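Terbridge Glossy Surfaces and Room Lighting - Progress Report to Ocampo, October
Work package 2: ceiling light reflections
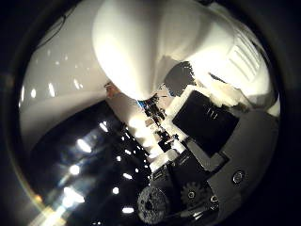

Ocampo wrote after the previous report that a matte coating would be cheaper than any change to the lights, and asked why the glossy finish was being kept at all. The finish is being kept for cleaning. Matte samples held residue after the standard wipe, and two of the three had to be washed twice. The coating option stays open for the side panels only.

Status of tasks

2.1 Survey of reflections. Complete. Black and white glossy surfaces were treated separately. On black, each ceiling light reads as a distinct shape, and six can be picked out on one surface. The shapes range from a small dot to a flat oval. On white, the reflections are small dots and short streaks and are harder to log. The survey sheet now has a separate column for white surfaces.

2.2 Light levels. Complete for the main room. The target at working height is 600 lux. With all lights on, the reading at the north bench was 992 lux, against a design limit of 1000. The north bench meets the limit with very little margin. Dimming the first row is the preferred fix and needs no new wiring.

2.3 Diffusers. In progress. The order with Troduvton is for 122 panels, which covers the main room and the corridor. The first delivery was short and the corridor was left out. The supplier has confirmed the balance for the next shipment. Panels from different batches differ slightly in tint and should not be mixed in one row.

2.4 Cleaning trial. In progress. Tarkby cloths left fewer marks on black than the paper wipes did. No difference was found on white. Curved parts take longer than flat ones and are now timed separately.

Budget
Spending is within plan except for freight, which ran over because of the split delivery. No transfer between lines is requested.

Next period
Dim the first row and repeat the reading at the north bench. Fit the corridor panels. Repeat the survey on black surfaces with diffusers in place - white to follow if time allows. The side panel samples are due back from the coater before the next report.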